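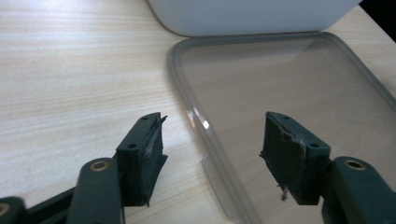 Lid flat on the table, container behind it.

Clear lid will not sit flat on compartment box

Posted in Storage and Small Parts
Viewed 985 times

Aoi Koyama

I have a plastic compartment box which I use for sewing machine feet, bobbins and snap fasteners. The base is in good order. The lid is a separate piece, with no hinge and no catches, and relies on its fit over the rim of the base.

Since October the lid has not seated properly. If I press the left end down, the right end lifts by two or three millimetres. If I press both ends, the middle of the long side bows outwards. With the box standing still this is only a nuisance, but when it is carried the bobbins get over the dividers and end up in the wrong compartments.

I have checked the following:

The rim of the base is clean and I cannot find a chip in it.
The dividers do not stand higher than the rim.
The lid has no visible crack.
Turning the lid end for end moves the gap to the other end.

The box was sold under the name Caseck and I no longer have the packaging. Is the lid warped, and can a warped lid be put right? I would prefer not to decant everything into a new box.

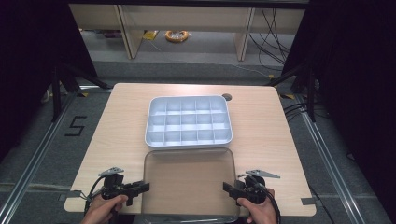
Box with lid off, fifteen compartments, all empty.

Ghassan Khasawneh
555 replies on this site

Your last check answers the first part. If the gap follows the lid when the lid is turned, the fault is in the lid. If it had stayed at the same end of the box, the base would be out of true.

Confirm it before you do anything else. Empty the box and put the lid on a surface you know to be flat. A table will do if it has no lip or joint across it, though a sheet of glass is better. Lay the lid rim down and press each corner in turn with one finger. A flat lid does not move. A twisted lid rocks on two opposite corners. A bowed lid sits firmly at the corners and lets a strip of paper pass under the middle of a long side. Test the base the same way, upside down.

Mild twist can usually be reduced. Method:

1. Wash the lid in lukewarm water with a little washing-up liquid and dry it. Grit in the rim will mark the plastic once there is weight on it.
2. Fill a sink or tray with warm water from the hot tap. Do not use boiling water. Clear lids are often polystyrene, which distorts readily and goes cloudy or crazes if it is badly treated.
3. Submerge the lid for 6 minutes.
4. Lift it out by two opposite edges, keeping it level, and lay it on the flat surface.
5. Put a board over it and spread the weight evenly. Four or five hardback books are enough. Leave it overnight.
6. Test for rocking again. Repeat once if there is an improvement.

If the second attempt changes nothing, stop. More heat will spoil the rim, and then it will not fit at all.

Do not use a hairdryer or an oven. The heat is uneven and the thin central panel will move before the rim does.

As to cause, look at where the box is kept. A lid left leaning against a wall near a radiator will take a set over a few months. So will one at the bottom of a stack with the load on one end.

Gendness

had the same with an Aoki one, just put a wide elastic band round each end. works fine

Aoi Koyama

Thank you both. The lid rocks on two opposite corners, so it is twisted. The base passed. I gave it one warm soak and a night under books, and the gap is now under one millimetre. I will do the second soak at the weekend and use bands in the meantime. The box was on a shelf above a radiator and has been moved.

Ghassan Khasawneh

Under one millimetre is good enough for bobbins. For the snap fasteners, cut a piece of thin craft foam to the inside size of the lid and lay it over the dividers before closing. It takes up the clearance. Use 2 mm foam first, as anything thicker may hold the lid off the rim.

Thread closed 2nd February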